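About Cilari

Cilari is a small research company working on how robots learn household jobs from people. Our main subject is bathroom work: wiping counters, moving small things around a sink, putting things back where they belong. We started with one method, we still use it, and most of this page is about how it works and what we have learned from it so far.

The company was set up by Vilgot Granström and Linnea Forsberg, who had worked together on arm control and got tired of waiting for robot time. One arm could be used by one person, and a full afternoon of steering it by remote control often gave us very little worth training on. They wanted a way to record skilled hand work without having the robot in the room at all.

How we collect

Our collectors carry a gripper in each hand. The jaws on the hand tool match the jaws on our test arm, so what the tool can hold, the arm can hold. Each tool has a camera of its own, and a further camera records from the collector's head. Cubes with square black-and-white markers are fixed to the tools, and we use these to work out where each tool is and which way it is turned.

The collector does the task at a normal pace. We do not script the motions. A task card gives the starting state and the end state, and the person decides how to get from one to the other. If something slips and is picked up again, we keep that part. A policy trained only on clean runs has no idea what to do after a slip.
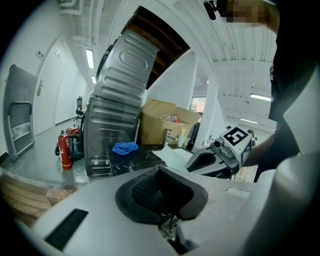

We collect in rooms that are partly built or being refitted as well as in finished ones. Our first set was recorded entirely in one tidy mock bathroom in Waltthorpe, and the policies trained on it did well there and poorly in every other room we tried. Adding more runs from the same room did not help much. Adding rooms did. Since then we have moved the counters, changed the light, left boxes and cloths where they were, and let other people walk through during a run.

Each recording goes through the same steps before it is used:

Time alignment of the tool cameras and the head camera
Recovery of the tool path from the cameras and markers
A check that the test arm could reach every point on that path
Blurring of faces
A written label for the task and for each part of it

The reach check throws out more than people expect. A person can lean, kneel and turn sideways to get behind a fixture. Our arm is bolted to a base and cannot. We used to find this out late, when the policy was already trained, so the check now runs on the same day as the recording and the collector hears about it before the next session.

What we have found

Our current set holds 4000 recorded runs over 34 tasks. In December 2020 we finished a comparison between policies trained on one room and policies trained on 6 rooms, with the total number of runs kept the same. Both were tested in a room that neither had seen. The single-room policy finished 34 percent of its trials. The policy trained on several rooms finished 61 percent.

Most of the remaining failures are at the moment of contact. The arm gets to the right place and then closes too early, or closes on the edge of a thin object and pushes it away. Shiny surfaces are a separate problem. Steel and polished stone show reflections of the tool, and the path recovery sometimes drifts when the markers are turned away from the head camera and the tool camera sees little besides the reflection.

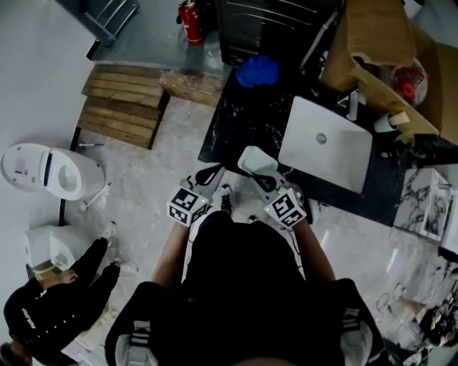 Using both hands is harder to learn than using one, and we do not have a good answer for it yet. People use the second hand in ways they do not notice. They steady a lid, hold a cloth out of the way, or rest a tool on the counter for balance. Some of that matters to the task and some does not, and our labels do not yet separate the two. Linnea's group is working on a labeling scheme that marks when the second hand is carrying load. The first version took too long to apply, and a shorter one is being tested.

Where we work

The office and the test arm are in Geralcombe. Recording is done there and at sites lent to us by Brinkmann, a fitting firm that has let us use its work areas since July. Collectors are employees, paid by the hour and not by the number of runs. We tried a target per session early on, and the recordings got faster and worse.

Vilgot leads hardware and path recovery. Linnea leads training and evaluation. Everyone on the research side takes a collecting shift, including the two of them.

Working with us

We share task cards and marker layouts with university groups that ask for them. The recordings themselves are not public, as many were made on other people's property. If you have a room we could record in, or you are working on two-handed tasks and want to compare results, write to the Geralcombe office and put the subject in the first line.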